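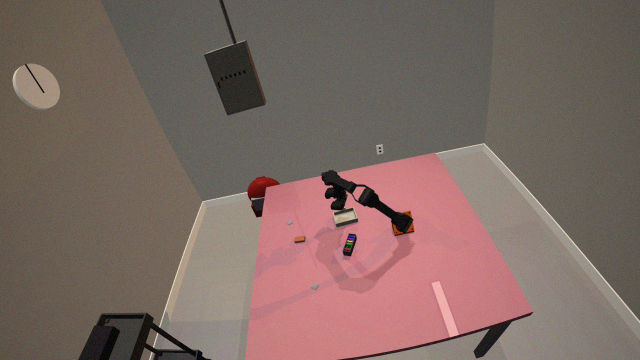

Perimside, September

First trail race, night start – what do I do about the light and the shoes?

Ffion Probert

Signed up for the Mostyn night trail run, the 16 km one. Never run off road before and never in the dark. I do 10 km on the road most weeks and that feels fine. Couple of things I can't work out from the race page.

It says headlamp "mandatory" but doesn't say how bright. I have an old one I use for walking the dog. Is that going to get me pulled at the check-in? Also do I really need trail shoes for one race, my road ones are nearly new. And the cutoff – it says the gate at Clivunum closes at 9:40 pm and we start at 7. Is that tight for somebody slow? I'd be walking the hills, I think.

Bib number is 1343 if that matters, no idea if they do waves by number.

Thanks in advance, bit nervous

trailmoss

Did it last year and the year before. Quick answers, on my lunch.

Lamp – they just look that you have one and it turns on. But do yourself a favor and put new batteries in, and carry a spare set. The first part is farm track and you'll be in a crowd, you could run that off everybody else's light. After the second gate it goes into the trees and the field spreads out, and there are roots. Dog walking lamp will probaly do if you can see your feet and maybe ten steps past. Try it in a dark park first, at running speed. Walking speed tells you nothing.

Shoes: depends on rain. Dry week, road shoes are OK, plenty of people wear them. Wet week, the drop down to the creek is slick clay and I watched three people sit down on it. If you can borrow a pair that fits, borrow. Don't wear brand new ones on the night.

Cutoff is fine. The gate is at 11 km so you've got 2 hours 40 to get there. You can walk a lot of that. Last year the sweepers came through with 19 minutes to spare and they were chatting the whole way.

Waves: yes, but by the time you put on the form. My bib was 1485 and I was in the front one, so the number means nothing.

Oh and eat early. Dinner at 6 before a 7 start is a mistake I have made. Big lunch, then toast or something at 4.

gatepost_runner

get the Gamier lamp, the cheap one. had mine for years

dont bother with poles

hillwalker_dee

Agree with most of what trailmoss said except the shoes. I would get trail shoes even if it's dry. My ankle went on the loose rock after the ridge, in road shoes, on a dry night, and I lost two months. Last season's pair on sale is fine.

Other stuff not on the race page:

Parking at the school fills up by 6. There's a field across the road but you're walking back through it in the dark, so keep your lamp handy after the finish.

Course is marked with reflective tape on the left. If you go a few minutes and haven't seen any, stop and go back to the last one. Don't follow the person in front, they may be lost too. That's how five of us ended up at somebody's barn.

Take a light jacket even if it's warm at the start. Gets cold on the ridge once you slow to a walk, and you're standing around after for the soup.

And look down a bit when you talk to people, you'll blind them with the lamp otherwise. Everyone forgets

Ffion Probert

Thank you all, very helpful. Going to try the dog lamp in the park tonight and look for shoes on the weekend. Didn't know about the soup!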